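Showing a two-armed robot a packing job: speaker notes

Irina Ursu, Enetti
Slot is 25 minutes plus questions. Slides are numbered in the bottom corner, the notes follow the same order.

Slide 1. Title

Say hello, name, Enetti. We do demonstration work for firms that pack small goods. Most of what I'll cover comes from one job for Cevent, who send out computer accessories in mailer boxes. The work was done at our Utlow site.

Ask for hands: who has driven an arm remotely? If it's more than half the room, skip slide 3 and spend the time on slide 7.

Slide 2. What Cevent wanted

One box, a few items, lid closed. A person does it in seconds and can't tell you afterwards how they did it. That was our first problem. We asked two of their packers to write down the steps and got two different lists, neither of which mentioned the cable.

The cable was most of the work. Keep coming back to this.

Slide 3. By hand or by remote control

Two ways to show the task. By hand means you take hold of the arm and move it while it records its own joints. It's good for slow, simple paths. You feel the weight of the thing and you feel when it touches the box. With two arms you run out of hands, and your own body gets in the way of the cameras.

Remote control means you sit at a pair of smaller leader arms and the big ones follow. You lose the feel. You get both arms at once, and the cameras see what they will see later when the robot works alone.

We started by hand and gave it up after 66 recordings. None of those went into the final set. Say so plainly, someone always asks.

Slide 4. The table

Leave this one up for a minute. Points to make:

-- The cloth is there for grip and for a plain background. It creases. We stopped smoothing it between runs, as the robot has to cope with creases too.
-- Binder clips along the back edge. Cheap, and they do the job.
-- Box goes down open, lid standing up behind. The starting spot changes a little every time. Operators drift back to the same spot if you let them, so we read out a position from a list.
-- The arms have cables of their own. Watch where the loops go before you start a run.
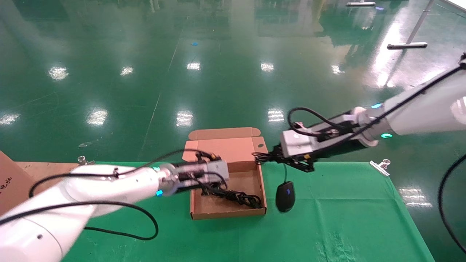 Slide 5. Splitting the job between two arms

One gripper works in the box while the other is out at the mouse. People new to this want to finish with one arm and then begin with the other. The recording is then twice as long and the idle arm learns to sit still, sometimes for good. We ask operators to bring the second arm over its item while the first is still busy.

It is tiring. Most of our people needed a week before they could do it without looking back and forth the whole time.

The mouse has a cord, so it counts as a cable job as well. Pick it up by the body and the cord comes along behind and catches on the lid. Pick it up by the cord and it swings. We went with the body, and a short pause over the box before lowering.

Slide 6. The coiled cable

Play the clip here (40 seconds, no sound). If it won't play, carry on and describe it.

A coil changes shape each time you touch it. Three rules we gave the operators:

Close the gripper on several loops together, never on a single one.
Lower it until it rests, then open slowly.
If a loop springs out, put it right in the same recording. Don't stop and start again.

The third rule made the biggest difference. Our early recordings were all clean ones, and the robot had never been shown a mistake being mended. When it met one it froze or went round in a circle.

Slide 7. How many, and which ones

We recorded 737 runs by remote control and kept 286 for the first round of training. Explain what went in the bin: long pauses, an arm leaving the camera's view, wrong box position, operator talking to someone and letting go of the leader arm. Slow runs stayed in if the movement was steady.

Cevent had asked for 3000. I think we would have spent the whole budget collecting the same mistake over and over. Sârbu, the other site, did record a larger set for a similar task, and I can show anyone the comparison afterwards, but it isn't on a slide.

Slide 8. What I'd change

Start on remote control from day one. Have one person drive and another sort the runs, on the same day, while they still remember them. Swap drivers every hour. Write the task down again after the first week, as it will have changed.

Closing the lid is still poor. The side tabs need a push that the operator can't feel through the leader arms, and we don't have a good answer yet. Ask the room if anyone has.

Slide 9. Contact

Leave up during questions. Likely ones: cost of the leader arms (give the range, not the quote), whether the same recordings work on a different table (partly), and whether we'll share the data (ask Cevent first).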